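Can It Do the Dishes Yet?

I have been promised a robot butler since I was six. So when the Arholm lab in Brotthorpe opened its doors for an afternoon in December, I drove 58 miles to see how my butler was coming along.

He is coming along slowly. The current subject is cups. Stacking one inside another is a job my dishwasher-averse family can manage half asleep, and the Drirnano project has logged 1,291 tries at it so far. Of those, 332 went well enough to be called good, by standards I suspect are kinder than my mother's.

Two arms, two plastic cups, one very clean table. I've cooked Thanksgiving dinner on less counter space. 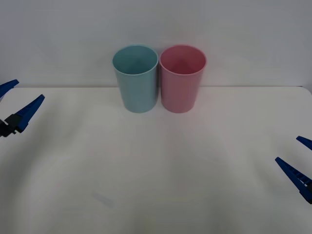 What I'd pay for

Cups are a fair place to start, I suppose. They're light, they don't break and they hold still. My kitchen on Holloway Street offers none of this. I have a colander with a bent leg, a drawer that opens only if you lift it, and one lid that fits nothing I own.

Give me a machine that can empty the rack without supervision and I'll clear a shelf for it tonight. I'd even let it take about 15 minutes per plate, provided it does so while I'm in bed.

Until then I've bought new rubber gloves. They're yellow, and they were on sale.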